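Giltov extends clean cooking scheme to households in Skosberg

Households in Skosberg will be able to swap charcoal and paraffin stoves for bottled gas from October, under an extension of the clean cooking scheme run by Giltov, the regional gas supplier.

The extension brings 1000 more homes into a scheme that began in the neighbouring district of Hirnow. Each household that signs up receives a two-burner stove, a regulator and hose, and a first cylinder at 40 per cent below the normal price. Refills can be paid for in small weekly amounts.

Liya Tesfamariam, head of household energy at Giltov, said she was delighted with the interest already shown.

"We opened the list in Skosberg at eight in the morning and the queue was past the bus shelter by nine! People want to cook without smoke in the house, and they want to do it without having to find the whole price of a cylinder in one go. It's a real pleasure to be able to say yes to so many of them."
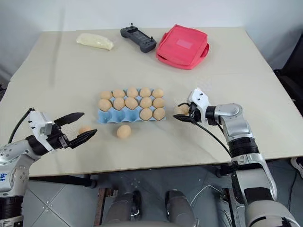
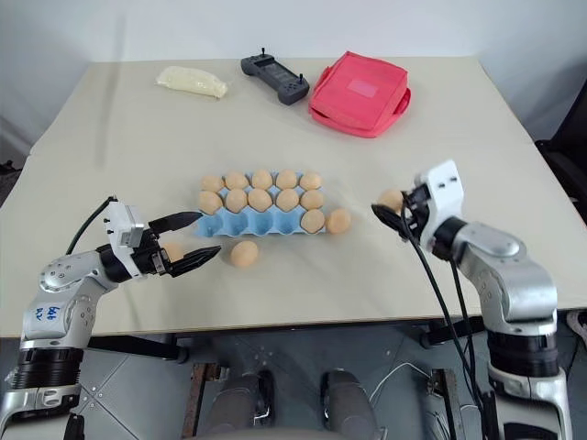
Page last changed: October, 4.15 pm

Cylinders for the new area will be filled at the Macapagal depot, where a second filling line has been fitted over the summer. The line can handle around 50 cylinders an hour and will also serve shops and small restaurants along the river road, which have asked for a steadier supply.

Every home will have a safety visit before the first cylinder is connected. Fitters will check that there is enough fresh air in the kitchen, show the family how to test the hose with soapy water and leave a printed card with the emergency number. Anyone renting will need a short note from the landlord - a form can be picked up at the depot gate.

"The fitters are local and they know these kitchens," said Ms Tesfamariam. "They'll stay until every question has been answered, and they get some very good questions."

Homes already in the Hirnow scheme keep their present terms and don't need to apply again. They can now exchange empty cylinders at either of the 2 collection points, in Hirnow market or at Macapagal.

Applications for Skosberg are open at the depot office from 8 am to 4 pm. Please bring proof of address.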